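The chair that came in from the dining room

Every so often you visit a kitchen and want to go straight home and move all your own furniture. I had that feeling in Grarkbridge last month, in a terraced house where the owner has spent a year getting the ground floor to her liking on very little money. She bakes for the Prekcombe market, so the kitchen gets properly used.

What I wanted to talk about was the seating. She has no bar stools at all, and she was delighted to be asked.

"Stools are lovely for ten minutes," she said. "Then your feet go to sleep. I do my orders sitting down and I can be there until midnight, so I wanted a back to lean on. A big one!"

Her answer was a dining chair in dark grey leather, bought second-hand in Zillville as one of a set. She paid £55 for it and still sounds pleased. The seller wanted £100 to begin with – she simply asked, and he came down.

I had expected something so solid to look heavy against a white kitchen, and I was wrong. The counter is glossy and very pale, and the dark back stands up against it beautifully. She is fond of the plainness of it: one seam just under the top edge, softly rounded corners, and otherwise a smooth stretch of upholstery with a bit of a shine.

"I look at the back of that chair more than the front," she told me. "You come in from the hall and there it is. So the back had to be nice."

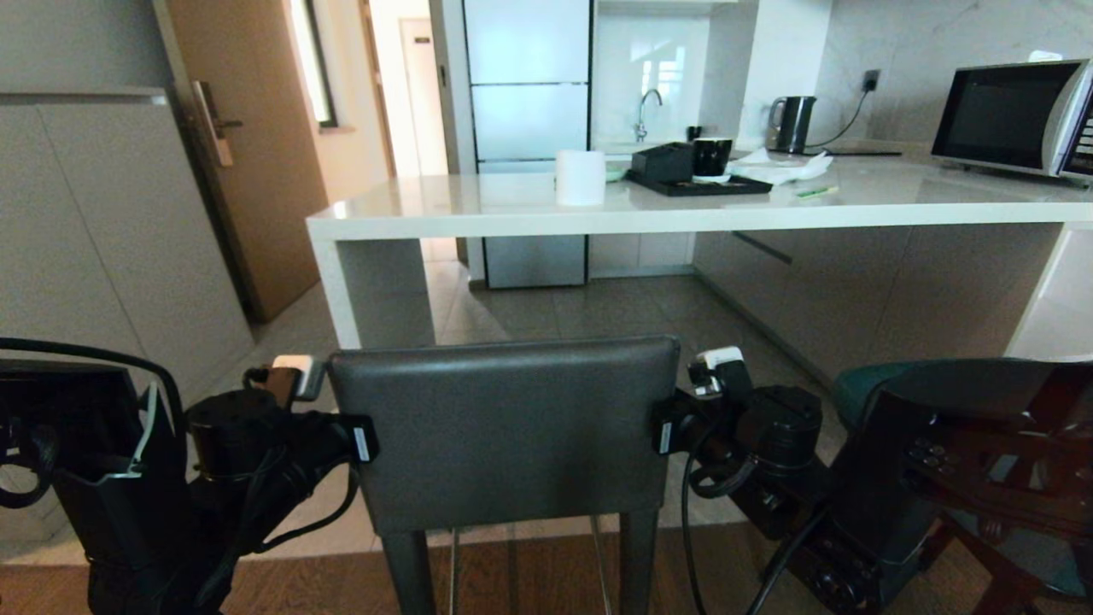
Keeping it going

Leather in a kitchen worried me, I have to say, what with flour and butter everywhere. She waved that away. A barely damp cloth goes over it in the evening, then a dry one, and twice a year it gets a thin coat of cream from a little firm called Mitsotakis-Vlachou. She does the seam with a soft toothbrush.

"My sister thinks I'm mad. But crumbs love a seam, don't they?"

Her other rule is that the chair gets lifted and never dragged. She learnt that with the old floor, which had scratches all over it by the end.

The old wood stays

I asked whether she would replace the darker, older furniture next, and got a very firm no. She likes reddish-brown wood with a good polish on it, and she thinks an all-white room would drive her up the wall.

"I could spend £1000 making everything match and I'd like it less," she said, and then she went off to see to the oven.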